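Two arms and a crate of pop: an afternoon with the Varon bench kit

I'd been promised biscuits, and there were biscuits, so I should declare that straight away. I'd also been promised a go with the Varon, the two-armed bench kit that Clukden has been selling to small workshops and colleges since the winter, and which half the people who write to this magazine seem to be thinking of buying. Chrysoula Triantafyllou looks after the training side of the product and she'd offered to spend an afternoon answering whatever I threw at her. I threw quite a lot.

First impressions? It's smaller than I'd pictured from the brochure, and a good deal quieter. I could hear the kettle over it.

"People expect a car factory," Chrysoula said, clearing a chair for me. "They come in braced for something loud and yellow. Then they sit next to it for ten minutes and start chatting about their holidays."

The kit comes in three crates and you build it up yourself, with a video call thrown in if you get stuck. I asked how many people get stuck. She laughed and said the cables catch everybody. There's a right way to route them down the arm, there are several wrong ones, and the printed guide that went out with the first kits was "a bit optimistic" about how obvious the right one was. The new guide has proper drawings. If you bought early, ask for it, they'll post you one.

What you pay depends on what you want. The starter set is 3,000 pounds a year on hire, support included, or you can take a single arm for 1,595 and add the second later. I told her I thought the single arm was a false economy, and I still think so. Nearly everything I enjoyed that afternoon needed both.

"I'd agree with you, but I'm not supposed to," she said. "Look, if you're teaching one class how a joint moves, one arm is fine. If you want it to do a job, you'll be on the phone to us for the other one by half term."

The job of the day was packing bottles, which sounds dull and I found completely gripping (sorry). Wajid Baloch, who writes the tasks, had chosen it because it's fiddly in all the ways that show up a poor machine. Glass is slippery. A full bottle is heavier at one end than you'd like. And the hole you're aiming for is barely wider than the thing you're trying to put in it.

"Blocks are easy," Wajid told me. "Everybody's demo is blocks. I got so bored of blocks! You can drop a block a centimetre to the left and it just sits there looking fine. With a bottle and a tight slot you find out straight away whether your wrist angle is any good."

So how does it learn where to put the thing? You show it. You guide the arms through the job by hand, over and over, and the software builds up its own version from your attempts. Wajid's set for the bottle task has 2,118 of those attempts in it, done by him and Tumaini Wanyama between them, and it comes loaded when you hire the kit. You can add your own on top, and you'll want to, as your table and your light won't be the same as theirs.

I had a turn at guiding. I was dreadful. It's like trying to write your name holding somebody else's elbow, and I went in far too steep on my first try and had to be rescued. Tumaini was very kind about it.

"Tip it first, then bring it up straight as the bottom goes in," she said. "You do that at home with a milk crate and never think about it. Your hand knows. You've got to slow down enough to let the arm know as well."
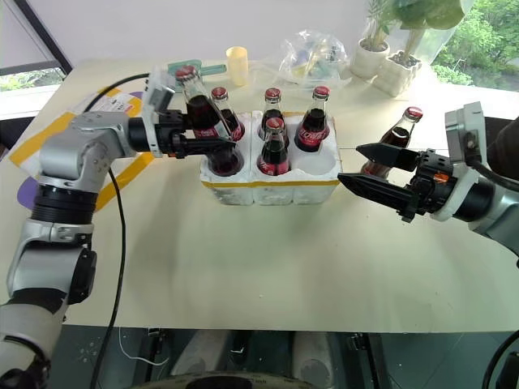 Issue 9

I like that they hadn't tidied up for me. The carrier was a white polystyrene one with six round slots, and it shared the table with a yellow cup, a plastic bag of bits and a couple of pot plants at the back. Chrysoula says that's policy. A machine that has only ever met a bare table goes to pieces the first time somebody puts their tea down, and customers always put their tea down.

The cameras sit up on the wrists, so each arm gets a close look at whatever its gripper is up to. I asked Wajid whether he'd ever considered softer fingers for glass, and he pulled a face. Soft ones are on the list. They've tried a set from Gebremichael and liked them, but they wear quickly, and he'd sooner not sell something you have to replace every few weeks.

Now for my moans, as I did promise readers I'd bring some. The start-up takes ages. The screen you use to pick a task is cluttered, with two buttons that look the same and do very different things (I pressed the wrong one, twice). And the support line shuts at five, hopeless for anyone running an evening class. Chrysoula wrote that last one down and underlined it, and said Esther Minja, who runs support, has been asking for later hours herself.

Would I hire one? For a college, yes, with both arms. For a shed like mine I'd wait and see what the Prirton people bring out, if only because I haven't got a table big enough. Godfrey Magesa has had a Varon in his workshop for a term now and has agreed to tell us how it's been going, good and bad, so send me your questions for him and I'll pass them on.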